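Home | Ask | Browse topics | Local history | Members | Log in

Was the Jostdale laundry strike really led by one woman?

Asked by Salma Ramadan in Local history > Work and protest

I'm putting together a talk on the women who worked at the Tanlow steam laundry in Jostdale before the First World War. Every short account I find tells the same story. A young ironer called Hester Cray climbs on to a mangle, makes a speech, and 998 women walk out behind her. They stay out for 60 days and win.

I have trouble with nearly all of it. The building is still there, and I can't see how that many people would have fitted inside, even on two shifts. The speech is quoted word for word but I have never seen who wrote it down. And Hester seems to vanish the moment the strike ends, which is odd for somebody supposed to have been so famous.

Has anyone here looked at the original papers? I don't mind if the story falls apart, I would just like to know before I stand up in front of a room and repeat it.

Hicham Ouali

Hester was real. My gran's family were from Jostdale and they all knew about her. There's a street named after her on the new estate so the council must have checked. I think sometimes people pick at these things too much. She did a brave thing and the numbers don't matter. Try the library, they have a folder.

Irén Oláh

A street name tells you what somebody believed when the street was named. I'd want more than that.

I went through the library folder two winters ago for something else, and most of it is cuttings from anniversaries, each one copying the last. The oldest piece that gives the speech is a souvenir pamphlet printed at Cusemside long after the strike. It names no source. The author signs himself only "Shawky", and he is very free with other people's words elsewhere in the same pamphlet, so I wouldn't trust him with this one.

The figure of 998 bothers me less than it bothers you, but only because I think I know where it came from. The relief fund printed its accounts, and 998 is the number of payments made. A woman who drew money every week would be in there many times over. Somebody read payments as people, and it stuck. The wages book would settle how many were employed, but I was told it went for pulp when the laundry closed. I have no proof of that either.

As for the 60 days, the local paper reports the women out in February and has them back at work in April. That could be right. Whether they "won" is another matter. The same paper says the fines for scorched linen were dropped. It says nothing at all on pay, and pay was what they had come out over. Make of that what you like - I would call it half a win at best.

Hester Cray does turn up, once, in a list of those who spoke at a meeting in the Temperance Hall. She is fourth on the list. There's no mangle.

If I were giving the talk I would say a Hester Cray spoke during the strike and leave it there. Have a look for the three women listed above her too. They probably did more of the organising and they haven't got a street. I would also try the marriage registers before saying she vanished. Women changed their names and then people stopped looking.

Mounir Badawi

Agree with most of Irén's answer but I'd be careful with the payments idea. I've seen the accounts and the column heading is badly printed. It might say "payments", it might say "persons". The total paid out looks far too small for 998 people over that length of time, so I lean the same way she does, but it's a guess and Salma should say it's a guess.

The paper was owned by a friend of the laundry's manager, by the way. I wouldn't take its word on who won.

Related and recent
Were laundry workers covered by the Factory Acts?
Reading old relief fund accounts
Temperance Hall, Jostdale - when was it pulled down?
Who was the Cusemside pamphlet writer?
Finding a married name with no marriage date (asked by Tullio Barbieri)

Contact us | Copyright remains with posters | Back to top

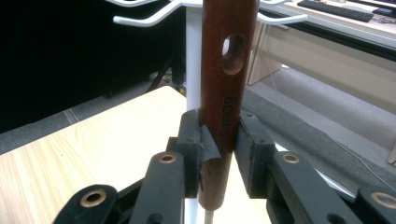 Wooden handle marked SUPOR, with a hole through its upper part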